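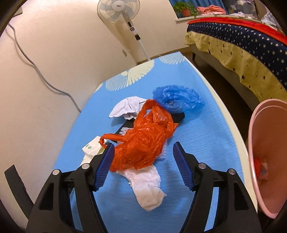

Herkasico opened its doors for one afternoon in June, and I drove up to Arroyo expecting the usual robot business, a one-armed thing behind glass flipping a pancake for the press. The company, which makes software for household machines, had other plans. It wanted us to see how a robot learns to take out the trash, and it turns out to learn from people doing it the slow way, with a gripper held in the hand. The pile on the light blue mat had a crumpled orange-red plastic bag on top, paper towel or tissue trailing out below it, and a pink waste bin stood beside the table. I have left worse on my own kitchen counter and called it a system.

The gripper is named the Rendeck. It has two black jaws with ribbed blue pads at the tips, and squeezing it makes you feel like a lobster with a desk job. You pick up a thing, you carry it to the bin, you let go. Then you put everything back and do it again. The staff who do this for a living get through up to 600 pickups in a shift, and they have the calm of people who have stopped seeing trash as an insult.

Visitors were allowed 23 tries each. I dropped my first bag on my shoe. Plastic film is the worst of it, I was told, and I believe it, having chased a piece the size of a stamp from one end of a table to the other while a line formed behind me. Paper towels are easier. A wadded cloth is a pleasure.

After coffee came the robot itself, the Clekedine, a gray cabinet on wheels with a single arm and the same two jaws. It faced a fresh heap and thought about it for long enough that a man near me checked his phone. Then it reached out, took hold of a napkin, and put it in the bin. We clapped. It took 64 seconds. The next napkin took 70.

I asked when I could have one at home. The engineer running the demo said they were still working on stairs, rugs and dogs. I own all three, so I went home and took out the trash.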